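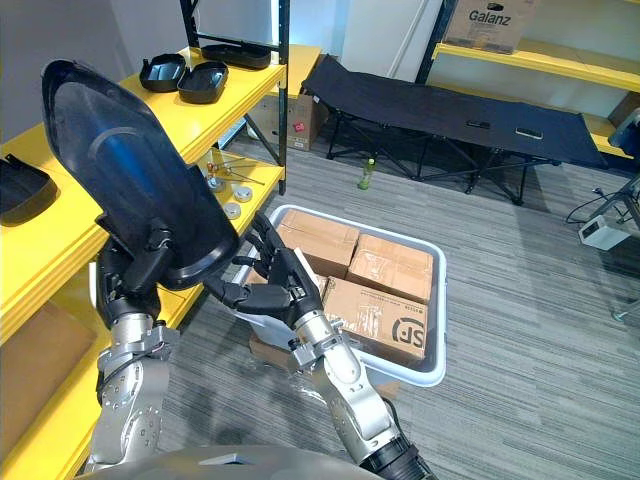 Travel Operations, Unit 2: Reading an Air Fare
Handout revised 15/08/2018

Welcome back! Fares are my favorite part of this course, and I hope they'll be yours by the end of the unit. A fare looks like one number on a screen, but open it up and there's a whole little world in there.

Start with the base fare. This is what the carrier charges for the seat, and it depends on the booking class, the route and the rules attached. Our practice route is Kullstead to Taden, one way, with a base fare of 58. Airport charges and taxes add 28. Write the two on separate lines in your workbook, every time, even when the booking screen rolls them together.

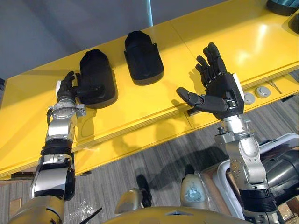
Next come the rules, and please do read them all the way through! Look for advance purchase, minimum stay, change fee and refund terms. On our practice fare the change fee is 10 and the base fare is non-refundable, but the taxes may come back to the passenger if the trip is never flown. Students miss this one every May.
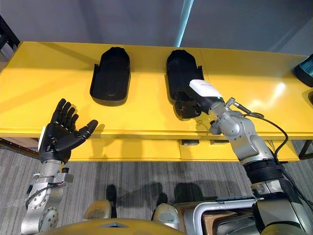 Connections are where it gets really fun. Kullstead to Berchtold by way of Taden can be sold as a through fare or as two separate fares, and the totals can be quite different. Think of the two black trays on the yellow table: similar shape, same surface, yet each one sits there by itself. Two separate tickets are like that -- they line up nicely on the itinerary, but the second carrier may owe your passenger nothing if the first flight runs late. A through fare ties the legs together under one set of rules.

Always tell the customer which kind they are buying, and note it in the booking record. 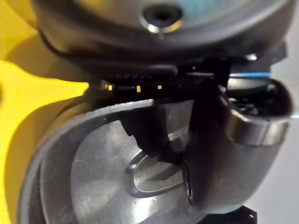

Fig. 4. Amber lights along a black toothed band.

For next class: price Telier to Berchtold both ways, as a through fare and as separate tickets. Bring the fare rules for each, with the change and refund lines marked. Round trips come after that, along with open jaws (a great topic, wait and see).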